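Westov Search Site Enter keyword Go

Folding study finds a second pass over the same cloth beats more new cloths

By Laurențiu Ene
May

A robotics group at the Westov lab in Durnside has reported that the order in which people record folding demonstrations matters more than the group expected, and that a fairly small change in how sessions are run cut the number of failed folds on its test robot by almost half.

The work is part of a project called Drullora, which is trying to teach a two-armed robot to handle household linen. The robot learns from recordings made by people. A person holds a gripper in the hand, with a camera mounted on it, and folds or moves a piece of cloth on a table. The recordings are then used to train a control program that runs on the robot's own arms, which carry fingers of the same shape.

Cloth has been a hard case for this kind of training. A mug looks much the same from one recording to the next. A cloth can lie in so many ways that two recordings of the same fold may have very little in common after the first second or two. The usual answer has been to collect more. The Drullora team had 4000 recordings by the end of last winter and found that the last quarter of them had hardly changed the robot's results.
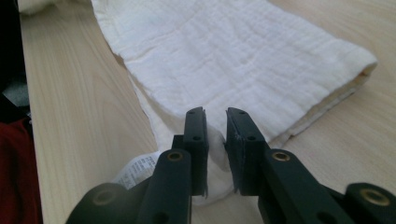
So the team tried something else. Instead of bringing out a new item after each fold, the person recording was told to stay with the same one, loosen it by hand, and do the fold again from wherever the cloth landed. Each item got at least five passes before it was put away. The team calls these "return passes."

A new set of 1382 recordings was made this way over several weeks. Everything else was kept as it had been: the same kind of gripper, the same tables and the same mix of towels and thin cotton cloths. The control program was trained from scratch on the new set alone and then compared with the one trained on all of the older material.

On the test robot, the program trained on return passes completed 81 percent of folds. The older one completed 66 percent. Both were given the same tests, starting from cloths dropped on the table from a fixed height. A fold counted as complete if the corners ended up within two finger widths of each other and the robot had not needed a restart.

Most of the gain came in one part of the job, picking up the edge. A folded cloth has several layers at its end, and a robot that closes its fingers in the wrong place will take one layer when it needs all of them, or push the whole bundle across the table. According to the team's write-up, the older program made one of those two errors in more than a quarter of its tries. The newer one still made them, though less often, and was more likely to back off and try again.

The report's lead author, Iordache, said the recordings explain why. "When you fold the same towel for the fifth time, you start making small mistakes and fixing them," she said. "In the old sessions people were careful, because every item was new to them. We got a lot of very clean folds and very few recoveries."

She added that the recoveries were once thrown out. Under the earlier rules, any recording in which the person missed the edge and went back for it was marked as bad and left out of training. The team has now gone back through the discarded material and is adding some of it to the next set.

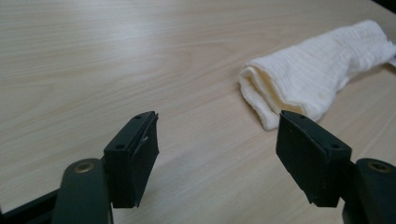

The study has limits, which the authors list at some length. All of the items were white or close to white, and all of the tables had a pale surface. The camera had no trouble finding the cloth in those conditions, but a patterned towel on a patterned cover might be another matter. The group also used only small and medium pieces. Nothing in the set was larger than a bath towel, and fitted sheets were left out altogether.

There is also the question of who did the folding. Eleven people took part, all of them lab staff or students, and three of them made more than half of the recordings. The report says those three were also the fastest, and that the program seems to have picked up their habit of flattening a cloth with the side of the finger before lifting it. Whether that habit helps or hurts has not been tested.

Pad wear came up as well. The soft lining on the inner side of the gripper fingers frays with use, and the team changes the pads after every 800 recordings. Results from worn and fresh pads were compared, with no clear difference in how the robot did, though several of the people recording said they had to squeeze harder toward the end of a set of pads.

The cost side may interest other groups more than the score. Return passes take less time to record, as there is no need to fetch and lay out a new item. The average recording took up to 55 seconds under the old plan, including setup. The new plan brought that down by a third – and the people doing it reported fewer sore wrists, though the report gives no figures for that.

Next on the list is a set with dark and striped cloth, followed by trials in which the robot has to deal with a small pile and choose what to pick up first. The Westov group plans to release the return pass recordings, along with the session instructions, later in the year. The older set will stay in-house until labels on some of the early material have been checked.

Comments (4)

foldedcorner
81 percent with the start dropped from a fixed height. Would like to see it with a cloth straight out of a dryer, all balled up. That is how it arrives in my house.

M. T.
We saw the same thing with cable routing two years ago. Throwing away the misses was a mistake for us too. Is the comparison matched for total hours or just number of clips? The article doesn't say.

rhubarb_lane
Fitted sheets left out altogether. I can't do those either.

Durnside reader
Does anyone know if they still take people from outside the lab for the recording sessions? The page with the sign-up form has been down since last month.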